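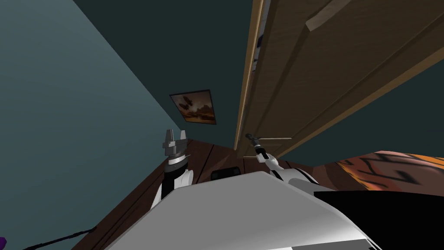

Figure 5.1 A paneled wooden door, standing open.

Chapter 5
Why Doors Stick in Summer

I grew up in a drafty old house in Latevdale, and every July my bedroom door quit closing. My father planed a little off the edge each year, and each winter the gap got wider (you could have mailed a letter through it by the time I left for college!). He was fighting water, and he was losing.

Wood takes in moisture from the air and gives it back when the air dries out. As it does, it swells and shrinks, mostly across the grain and hardly at all along it. So a door gets wider in damp weather but barely any taller. Frame-and-panel doors are a clever answer to this: the panel floats in a groove, free to move, while the frame around it stays close to its size.

In this chapter we'll work out how much a board moves, using the Kowalczyk tables at the back of the book, page 163. We'll also visit Yen-ting Hsieh's shop in Malport, where she let me measure the same oak plank from March to August. Bring a pencil, and keep your Chapter 4 notes on grain handy.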